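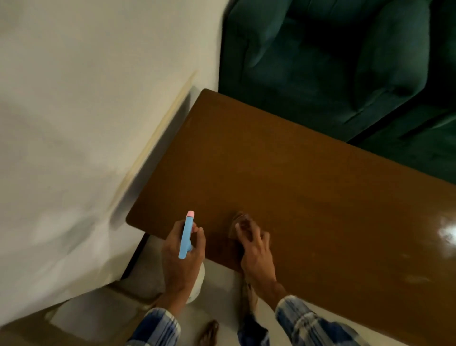
Iden Table Spray, 12 oz

Trigger bottle, light scent, for sealed and lacquered wood
Made in small batches at our shop in Hostton
$12 a bottle, refills at the counter

I started making this stuff for my own coffee table, so let me tell you about that first. I've got a brown wood table with a glossy top that lives next to a green velvet sofa, and it gets everything. Mugs, feet, homework, the occasional pizza box. Every spray I tried either left it sticky or made it so slick the remote slid off onto the floor! So I began mixing my own in the back of the shop, and after more than 62 test batches (my partner Rangi Harawira stopped asking what was in the jars) we ended up with Iden.

It's a thin, water-based cleaner with a tiny bit of wax in it. You spray, you wipe, you go have your coffee. It isn't a stripper and it isn't a refinisher, and I'd much rather you know that now than email me later.

What I use it on: coffee tables, end tables, desks, shelves, the arms of my old rocking chair. What I don't use it on: raw wood, oiled wood, anything painted with chalk paint, and velvet. Please keep it off your velvet. If you've got a sofa right up against the table, spray onto the cloth first and you'll be fine.

Oh, and clear the table properly. I know, I know. But I used to lift one corner of the placemat, wipe under it and call that done, and there was a line across the wood for months. Take the mat right off, shake it out somewhere else, and wipe the back of it too, as crumbs love to hide there. 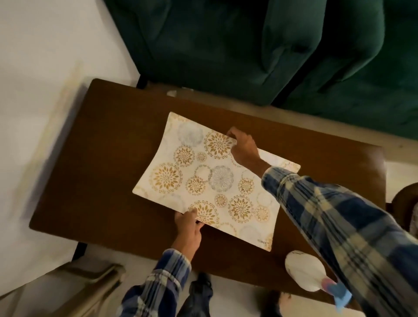

Vinyl mats can go back down once the top feels dry to your hand. I give mine a good few minutes, longer if it's muggy out. Fabric ones I leave off until after dinner, mostly out of laziness.

Now, cloths. Any soft cotton will do. Mackenzie Morin at the counter swears by cut-up flannel pajamas, and I use whatever checked rag is on top of the pile. Skip paper towels if you can (they leave fuzz) and never use the green scratchy side of a sponge, not even for one second, not even on candle wax. Fold the cloth or scrunch it up, whichever feels right, and turn it to a clean side when it starts to drag.

Two squirts does an end table. A bigger top might want a few more, but do it in sections so it doesn't sit there in puddles.

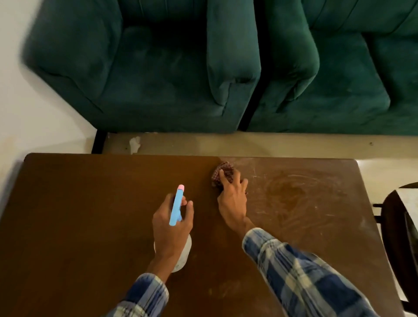 Spray in one hand, checked cloth in the other, with the scuffed side to the right.

About scratches, because I get this question a lot: the wax will soften the look of very fine ones, and it'll do nothing for a deep one. Same with rings. A hazy ring that's only on the surface may come up with a bit of patience, and a ring that's gone down into the finish is there until somebody refinishes the top. I have one of those myself and I put a plant on it.

The bottle is refillable and the trigger fits our other sprays, including the Ouellet glass cleaner. Bring it back empty and rinsed. We have 489 bottles in this run and I'll fill another lot when they're gone.

Shipping is flat rate. Brock Chan packs the orders and he wraps the triggers separately, so you'll need to screw yours on when it arrives. Give it a few pumps before you panic, it takes a moment to draw up.

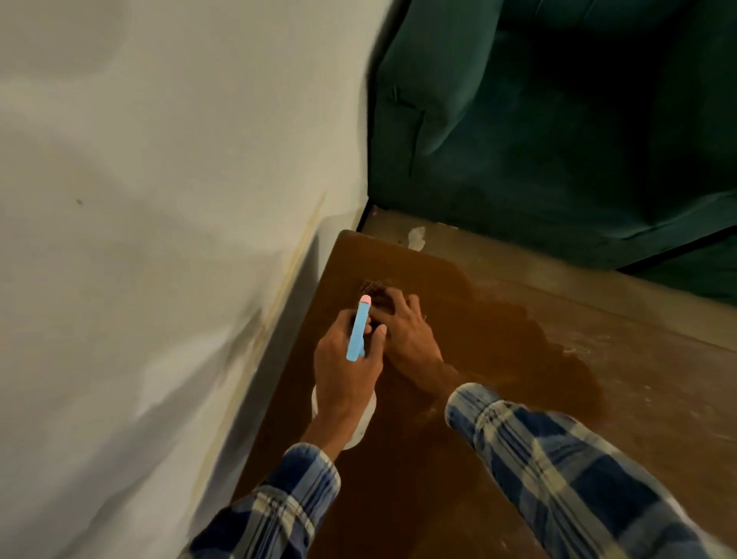 Hostton, 7 Feb 2026

Quick update to this page: a few of you asked about tables that are jammed into a corner or pushed up against a wall. Yes, you can use Iden there, just keep the nozzle low and pointed at the wood so you don't mist the paint. Work from the wall side out toward you. If a patch still looks dark after wiping, go over it again with a dry cloth and leave it alone for a while before deciding it needs more spray. It probably doesn't.

The unscented version is back in June. Email Mackenzie if you'd like your name on the list.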